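Warano ferry to Brostport – bikes on board?

saltbush_30
Anyone taken a bike on the Warano ferry lately? The timetable says 30 bikes per sailing but the ticket page won't let me add one. Planning the 1613 out of Brostport in December.

kelpie
You don't add it online. Buy a foot passenger ticket, then pay for the bike at the Nikolaidis kiosk on the wharf. Cash was fine last summer.

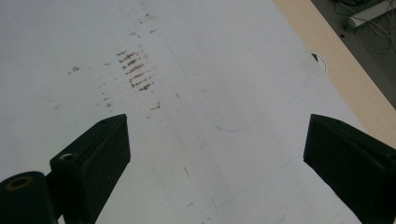
Get there early though – the racks are on the lower deck and they load before the cars do.

tramstop
Disagree about the kiosk. It was shut both times I went through and the deckhand took my card on the ramp.

kelpie
Which end? Brostport kiosk was open every arvo I used it. Never tried the Warano side.

tramstop
Warano side. Fair enough.

morrie_h
I'd skip the ferry and ride round through Stikis. Good shoulder the whole way, more than 700 metres of climbing.

saltbush_30
Too much climbing with panniers and a kid's trailer. Does the trailer count as a second bike?

kelpie
It did for us. Fold it if you can.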